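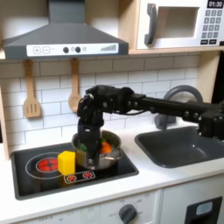 Cooktop, hood and microwave, play kitchen counter section.

4. Setting up the counter and cooktop

Do this section after the cabinet is standing and level. If it still rocks, go back to section 3. Don't load the shelf on a rocking cabinet.

Before you start
Two adults for the hood. One is fine for everything else.
Small Phillips screwdriver, hand only. No power driver – it strips the holes.
Dry cloth.
Parts bag 4. Keep it away from children until the step is done, small screws inside.

4.1 Hood
1. Hold the hood against the wall panel, wide part down, chimney up.
2. Second person starts the screws from the back. Half tight only.
3. Check the control strip faces out. Plus and minus should end up on the left, fan bars toward the right.
4. Tighten all the way.

Note: the two black knobs sit near the middle of the strip. Wipe the strip with a dry cloth only. Wet cleaner takes the print off the bars.

4.2 Utensils
1. Fit the hooks under the hood. Finger tight, then a quarter turn.
2. Hang the slotted spatula on the left, spoon on the right.
3. Leave a gap between them so they don't knock on the tile.

CAUTION: trim any loose thread on the hanging cords. Replace a cord that is frayed.

4.3 Microwave
Goes on the wood shelf, upper right. Door handle left, keypad right. The display is printed 01:30 and stays that way, please don't write to us about setting the clock. Push the body all the way back on the shelf before fixing it. If the door sticks, loosen the screw nearest the handle and try again.

4.4 Sink and faucet
1. Drop the basin in from above. Rim should sit flat on the counter all the way round.
2. Push the faucet into its hole behind the basin, spout toward you.
3. Turn the locking ring from underneath until it stops.

Note: no drain. Don't fill it. Water gets under the counter top and the board swells, and that's not covered.

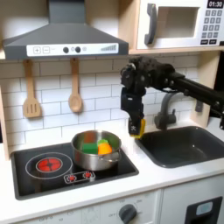

Ilari Partanen

4.5 Cooktop
Peel the film first. Both sides. The film on the underside gets missed a lot and then the panel won't sit down in the cutout.

1. Lay the black panel in the cutout with the small control panel at the front edge.
2. Press the corners one at a time.
3. Run a finger along the border. Any lip you can feel, lift out and start over.

CAUTION: burner graphics are for show. Never put anything hot from the real kitchen on this panel. It marks at once and the marks dont come out.

Note: the gloss surface shows every scratch. Lift pots, don't slide them. Replacement panel is part 2229, sold through Zervas. Order 2538 if you need the whole counter top with the cutout.

4.6 Pot and play food
Wash the pot before first use, warm water and a drop of dish soap, dry it right away. Play food gets wiped, not soaked.

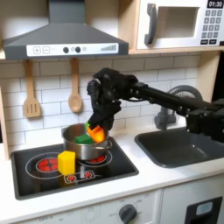 Anything with a chipped corner goes in the trash, same for cracked pieces. Run your thumb over the edges once a month if the set gets daily use, more often in a daycare. Blocks from other sets are fine on the cooktop as long as they have no metal edges.

Storing: pot on the cooktop, food inside, done. Max load on the shelf with the microwave fitted is 300 grams extra, so don't stack pans up there.

4.7 Last check
Hood doesnt move when pulled down lightly.
Both hooks tight.
Cooktop flat at all corners.
Faucet ring locked.
Parts bag 4 empty. A screw left over means a step got skipped, most often the back of the hood.

Go on to section 5, doors and handles.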